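3.2 Equipment planning and cost

The wiping cell was planned together with the workshop in Brestholm, and the first request for budget was sent in May. At that time we listed 76 items. After a review of the prices, 64 of them stayed in the list. The arms and the grippers took the largest part of the money, so we tried to save on the table and on the consumables.

For the gripper we compared offers from Inditz and Coltarbridge. Both could be delivered with the same flange, but the service contract of Inditz covered 4 years, and this decided the choice. The sponges are cheap, and we ordered 50 in one lot to avoid a change of the foam during the study.

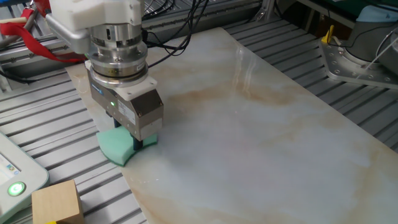

Figure 3. Wiping of a marble-patterned slab with a foam sponge held in the parallel gripper.

The spare fingers were not included in the first budget. We advise other groups to plan them from the beginning, together with the mounting plates and the cables, which have a long delivery time. The cost of the slotted aluminum table was shared with the Enache project, and it is therefore counted only by half in Table 2.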